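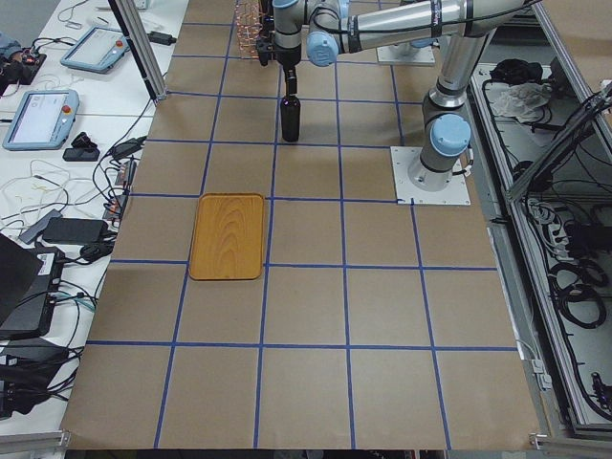 3.1 Asking people the way

I got into street grids by getting lost in one. Killwood was laid out in long, even blocks, and you'd think a town like that would be the easiest place in the world to give directions in. It's a sort of tabletop made big: blue tape on brown paper, crossing itself into roughly square cells, with a tray sitting inside one of them. Ask where the tray is and you could count cells from the edge, but most of us would just say it's by the bottle. People in Killwood do the same thing! I stopped 54 of them outside the Stolteck building and asked how to get to the Khương bakery, and hardly anyone gave me a block count. They gave me the bakery's neighbors (the shoe repair, the church with the green door, the bus stop with the good bench), and they pointed a lot.

I should say that I only counted an answer as a "block" answer if it had a number or a compass direction in it. "Go up a ways" went in the landmark pile, which Fernanda Moreira thinks was generous of me. She coded the whole set again on her own and we disagreed on 3 answers, all of them with "up" in them.

The old quarter by the river was a different story. Its streets are square to each other but turned a little from north, and "go north" gets shaky when every street leans. A tilted grid is still a perfectly good grid, and you can count along the lines as well as ever, but my walkers there dropped the compass words almost completely.
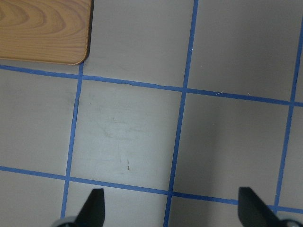 3.2 What a landmark has to do

Going back over my notes, I kept seeing the same few places. A good landmark stands up from whatever it sits on, and you can spot it before you reach it. The Zikow water tower is the champion here, visible from around 300 yards. I think of it as the tall thing in Figure 1, on the flat thing.
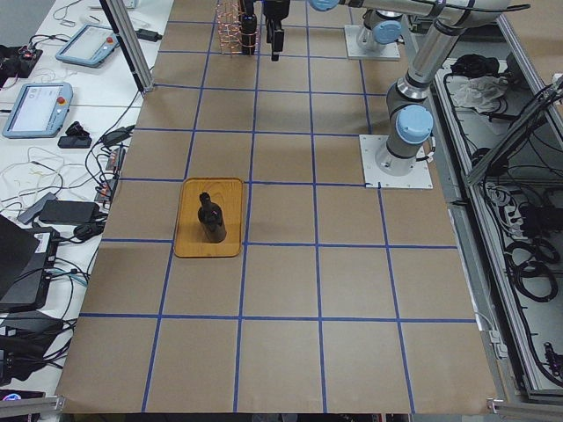 Figure 1. A tall landmark on a low one: dark brown bottle upright on a wooden tray, within a taped grid.

Low, wide places like the parking lot or the ball field came up too, mostly as something to walk past on the way to something else. Walkers also liked to park them at a corner of the story ("with the field behind you"), and then the rest of the route was plain streets for 10 minutes or so.
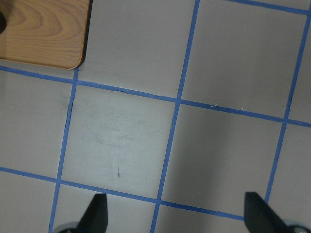
Figure 2. Landmark in the corner, plain cells elsewhere. The grid is slightly rotated, as in the old quarter.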